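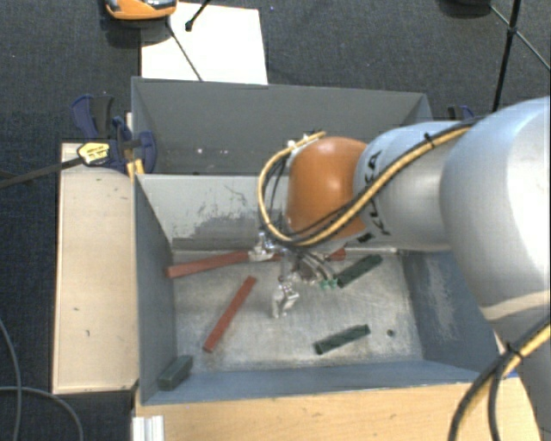
**crumbshelf**
Finally swapped our old pie case for an Astetti 210 and I love this thing!! Curved glass, two glass shelves, and the lights are warm enough that the lemon bars look like lemon bars again. Paid $2,719 delivered. Only question is the fan, it's louder than I expected when the shop is quiet. Do they settle down?

**northfork_pies**
Congrats! Ours got quieter once we leveled it. Check the back left foot, you have to get down on the floor with a flashlight.

**DeliRick**
> Paid $2,719 delivered

Good price, but I'd still take a static case for cream cakes. Fans dry out the frosting. We run a Hadon with no fan and our tortes hold all day.

**crumbshelf**
I get that, but I was scraping frost off the old static one every morning before 6. Never again.

**northfork_pies**
Rick, depends on the fan speed. Our Solanki has a low setting and buttercream is fine on it (whipped cream, less so, I'll give you that).

**DeliRick**
Whipped cream is half of what I sell, so no thanks :)

**tallowandrye**
Does anyone know if the Erketon night covers fit the 210? Their site lists the 200 and stops there.

**crumbshelf**
I have the Erketon ones! They fit, with a little gap on the hinge side. Part 622 is the wide one, get that. Also, leveled the feet tonight and wow, what a difference, I can hear the radio again

**tallowandrye**
Perfect, ordering the 622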